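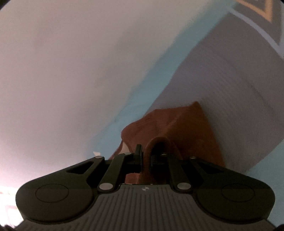
Gruren today released version 8 of Fortin, its software for turning hand-held gripper recordings into motion plans for robot arms. The release adds a new pose tracker, a contact model for soft objects and a command-line tool for checking recordings before they are used in training. Fabric and other folded items are the main target of the work. In a view like the one shown, a rust-brown, soft-looking object stands up behind the two fingers, part of it can be seen only through the gap between the linkage arms, and the pale wall behind it is smooth and evenly lit. Earlier versions of Fortin handled such views poorly. The tracker had few stable points to follow on a plain wall, and the folds of a soft object were often treated as fixed background.

Version 8 addresses the first problem by splitting each view into three layers: tool, object and surroundings. Points on the tool are used only to estimate how far the jaws are open. Points on the object are left out of the camera pose estimate until the software has decided whether the object is moving. The remaining points are combined with inertial data. When too few of them are left, the tracker relies on the inertial data for a short period and marks that stretch of the recording as low confidence.

The tilt of the camera is now solved at the start of each recording from the gravity direction. Users no longer need to begin with the tool held level, and the startup routine that asked for this has been removed.

"Most of the failures reported to us came from two conditions, plain walls and cloth," said Ingrid Okafor, head of perception at Gruren. "We had been tuning one set of thresholds for both. Separating the layers let us set them independently, and the code is shorter as a result."

Gruren tested the release on 1,405 recordings of soft-object handling made at its Braltthorpe site. Version 8 produced a complete tool path for 1,354 of them. Of the completed paths, 467 contained at least one stretch marked as low confidence. The recordings that failed are listed by cause in the release notes, with motion blur and late starts of the inertial log given as the main groups.

The contact model works on the output of the tracker. It compares the measured jaw opening with the visible outline of the object and estimates when the fingers first touch the material. For rigid objects the earlier method, based on jaw speed alone, is still the default. The soft-object model is turned on per task in the configuration file.

The checking tool reads a folder of recordings and reports missing timestamps, dropped images, lens calibration mismatches and changes in exposure. It does not alter the source files. Results are written as plain text or JSON, and the tool returns a nonzero exit code when a recording fails, so that it can be run as part of an upload script.

"We wanted the operator to see the problem while the tool is still in their hand," said Dimas Harahap, who leads tooling for the product. "Finding a bad calibration two days later means repeating the session."

Configuration files from version 7 load without changes. Planner output has a new field for confidence, and programs that read the output with a strict schema will need to be updated. Recordings processed with earlier versions can be run again from the raw data. Stored tool paths cannot be converted.

Fortin version 8 is available to current license holders from the customer download page. Support for recordings made with two grippers at once is planned for June.

Media contact: Thérèse Lavoie, Gruren, Braltthorpe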